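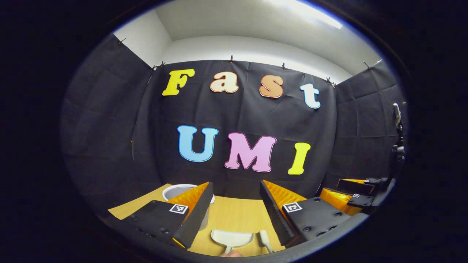
Parish council, February meeting

Started 7:10, opening prayer by Fr. Figueroa. Constanza Bustos chair, Khải Châu taking notes. Last month's minutes ok, one fix (the roof quote was from Drillico, not Womell).

Relics visit. Diocese confirmed the reliquary of St. Agnes comes to us for 2 nights on its way north. Arrives Friday, mid afternoon. Vigil after the evening Mass, church open til midnight. Constanza asked who locks up. Khải will, first night. Second night still open.

Expecting around 200 for the vigil. Pews hold 156, so folding chairs from the hall down both side aisles. Keep the center clear for the procession. Bulletin needs to say no flash near the altar and no candles carried in, the diocese was firm on that.

Choir wants the Latin litany. Some discussion, a few people want it in Spanish too. Agreed on alternating verses. Booklets to be printed by Zevadus, they need the text by Wednseday noon.

Money. Relics fund at $1433 before printing. Second collection at the vigil goes to the diocese, approved. Question from the floor whether flowers come out of the same fund. Yes, but check with Constanza first.

Side chapel. Drillico can start on the damp wall after the visit. Womell quote still not in, Khải to call agian. No vote.

AOB. Confirmation class moves to the small room for that week. Parking on the grass only if it's dry.

Closed 8:35. Next meeting same time, parish hall.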